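Field Visit Report: Open Day at the Medve Robotics Workshop
Emiko Fukuda, Intro to Automation, Tuesday, December 19, 2023
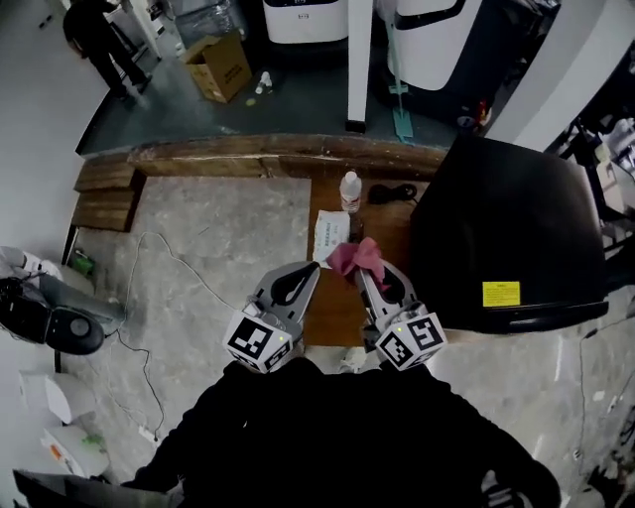
Fig. 1. Hand-held gripper with the pink cloth between its fingertips.

So our group picked Medve for the visit because Chie Sakai had been to their open day last year and would not stop talking about it. I went in expecting big arms behind glass, and most of our time went to a gripper you hold in your own hands!

Isamu Takagi ran the demonstration. The idea is that a person does the job first, over and over, and the recordings are used later to teach an arm the same motion. The job for our session was picking up a crumpled cloth, which sounds like nothing until you try it. Cloth changes shape every time you touch it (a block doesn't), so there is no one right place to grab. He told us they want 300 good recordings before they train anything, and that they had 471 in total but threw a lot out.

The fingers have a curved cutout in them and a black pad on the inside that looks like rubber. At the base of each one are white cubes with square black-and-white markers. I asked about those – Isamu said a camera can follow the markers and work out where the gripper is and how far it's open. We had covered markers in class in February and I had forgotten most of it, so that was a good refresher.

Then we each got 3 tries. Mine were pretty bad. I kept squeezing too early and pushing the cloth along the board, and Yoshinori Koyama, who was next in line, thought this was very funny until his turn came. Chie got it on her first go by coming in slow and pinching a fold that was already sticking up.

What I would still like to know is how they decide which recordings are good. Isamu said one person checks them all by eye, and I forgot to ask what that person looks for. I've emailed him and will add the answer to my final report if he writes back before the deadline.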